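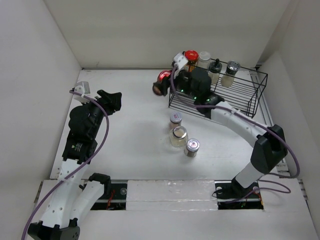 Ailbhe Tierney has been fitting out small storage rooms and pantries for most of her working life, and she has little patience for matched sets of containers. Her preference is for open wire racks, white surfaces and as few lids as possible. She spoke to us one afternoon in May at the Skokley workshop, where she plans layouts with Tyson Dhillon.

The conversation began with racks, a subject on which she holds firm views. "A wire rack with thin parallel bars does two jobs," she said. "Air moves through it, and you can see what is in it from the side. A solid box does neither. People buy solid boxes because they look tidy on the day they buy them."

She accepts that wire has limits. Small round items are the usual complaint. A spice jar or a short bottle laid on its side will settle into the gap between two bars if the spacing is wide, and a narrow base will tip when stood upright. Her rule is that the base of the item should span at least three bars. Anything smaller goes on a flat liner or into a different rack.

Dhillon does most of the measuring. He starts with the largest item that has to go in and works down. "If you start with the small stuff you fill the rack, and then you have a tall bottle left over with no place to go," he said. "Put the tall one in the back corner first. Then the round ones, then whatever is left."

Round containers get more of his attention than square ones. They waste space at the corners and they roll. He allows clearance on each side for the fingers, a detail he says is missing from most published layouts. A row of jars that fits exactly is a row that has to be lifted from above, and a shelf overhead makes that awkward. On a 4-jar row he would sooner take one jar out and keep the gap.

Both of them favor black racks on white surfaces. Tierney's reasoning is practical. The outline of the rack is easy to find in poor light, and crumbs or spilled powder show up on the white before they spread. She also likes a low wall on three sides of a sorting table, with the front left open. "Things roll. A back wall and two side walls stop most of it," she said. "I had the idea from Cathal Ó Dálaigh, who used to build packing benches. His were about height and reach. The walls were an afterthought, and they were the best part."

On color coding she was cautious. Caps are useful when the color is consistent - a red cap on one kind of item and no other - but manufacturers change them without notice. She has seen a whole pantry sorted by cap and then thrown out of order by one delivery. She now sorts by height and frequency of use, and treats cap color as a second check.

Asked how long it should take to reset a rack, Dhillon gave a figure of around 4 minutes for a small one, provided the surface beside it has been cleared first. Tierney thought this was optimistic. Her own practice is to empty the rack completely, wipe the bars along their length, and reload from the back. She does this every 2 months at home and more often for clients who cook a lot.

The next layout on their list is a narrow room with a single counter. The shelf heights have been agreed. The bar spacing is still under discussion.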